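Ridstead Community Board > News and Politics > Drikovstead runoff: first woman prime minister?

marlowfan18
Posted 11/2/20
Is anyone else glued to the Drikovstead runoff? They could have a coalition sworn in this week, and the turnout in the capital was huge! I stayed up way too late reading the district results and I'd do it again.

tin_kettle
Same here! The Niltance district was decided by 15 votes. Fifteen! My aunt lives there and she says people were singing on the ferry.
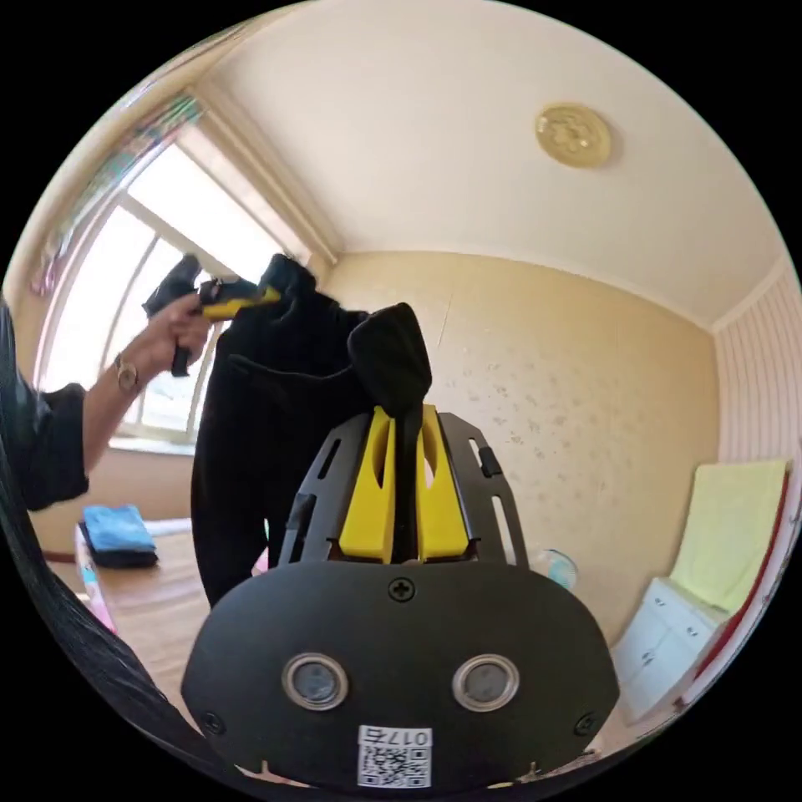

Black cloth in the yellow grips

saltmarsh_lou
Glad people are happy, but I don't trust a coalition of 8 parties. They can't agree on fishing rights, let alone a budget. Give it until May.

marlowfan18
Oh come on, Lou, the last one had seven and it passed the harbor bill (and the pension fix, which everybody said was dead). I think this bunch is much better organized.

saltmarsh_lou
The harbor bill took 18 months and left out the whole north shore. We remember it differently.

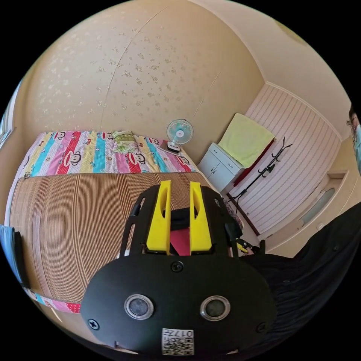
Photo: tin_kettle

godoy_road
Lou has a point about the north shore. Still, I love that the small parties got a real say this time. The Godoy recount went through all 2411 ballots by hand with the doors open, and anyone could walk in and watch. More of that, please!

tin_kettle
Yes!! The recount stream was the best thing I watched all weekend.

saltmarsh_lou
Fine, the recount was good. I still say May.

marlowfan18
I'll take that bet. Does anyone have a link to the swearing-in with English subtitles?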